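Varnineo Guest House Card Terminal and Booking Tablet

Hire set for small hotels, guest houses and tour desks

The Varnineo set is a card terminal and a booking tablet supplied together for places that take guests by the night or sell day trips. It is meant for owners who have up to 25 rooms or a single tour desk, and who do not want a full hotel system. We hire it out by the season or by the year from our office in Serkville.

The tablet holds the room calendar, guest details and bills. The terminal takes the payment and sends the amount back to the bill, so there is no second set of figures to type in at the end of the night. Both work over the building's own wireless connection. If that drops out, the terminal switches to its mobile data card and the tablet keeps a copy of the day's bookings until the connection returns.

What comes with the set

One card terminal with a charging base
One booking tablet with a stand
Two mains leads and a spare terminal battery
Mobile data card, already fitted
Till rolls for the first month
Printed quick guide in English, French or Spanish 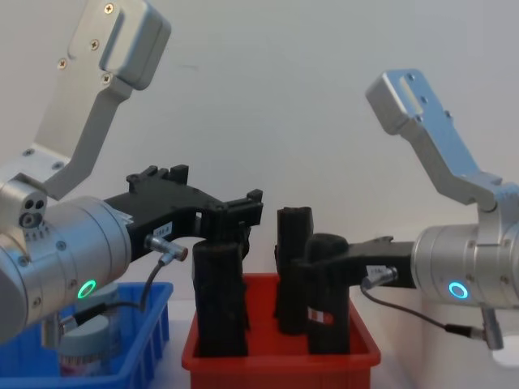 Taking bookings

Rooms are shown as rows and nights as columns. Press an empty night to start a booking, then drag to the last night of the stay. Prices come from the rate table, which you can fill in yourself or send to us as a spreadsheet before delivery. Each room can have a low, middle and high season rate, a minimum stay, and a separate rate for guests who pay in advance.

Day trips work in the same way, with seats in place of rooms. A trip can be closed by hand if the boat or minibus is out of service, and everyone booked on it is then listed on one page with their telephone numbers.

Cancellations and credit notes

Many owners asked for this after a run of cancelled seasons. When a guest cancels, you can refund the deposit, keep it, or turn it into a credit note for a later stay. The credit note has its own number and an end date that you choose. Part of a note can be used and the rest kept. A list of all unused notes can be printed at any time, and your accountant will probably want it at the year end.

Refunds go back to the card that was used. They can take a few working days to reach the guest, depending on the bank.

Currencies

The terminal can take payment in 34 currencies. Your own currency is always shown first on the screen, and the guest chooses which to pay in. The rate is printed on the receipt.
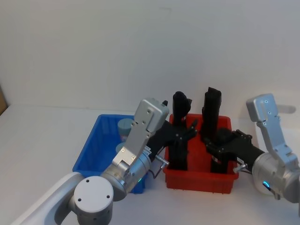
Tourist tax can be set as a fixed sum per person per night or as a percentage of the room price. Children can be left out below an age you set. The tax appears on its own line on the bill and in a monthly report, which you can save as a file or print. If your council changes the rate part way through a season, enter the new rate with its start date and existing bookings will be worked out again from that night onwards.

Storage and limits

The tablet stores 3,000 past bookings. Older ones are moved to your online account and can still be searched from there. One set can be joined to a second tablet, for example at a bar or dive shop, but not to a third.

Delivery and setting up

Sets for the winter season should be ordered by the end of October. Greer Rankin deals with orders and Ezequiel Arrieta with setting up, which is done by telephone and takes most of a morning. Please have your rate table and bank details ready. The telephone line is open from 8 am to 7 pm.

At the end of the hire, copy your reports before you pack the set. The tablet is wiped when it reaches us. Missing leads and stands are charged at the prices in the hire agreement.

Order code: 131
Hire period: one season or one year
Spare till rolls: sold separately, in boxes of ten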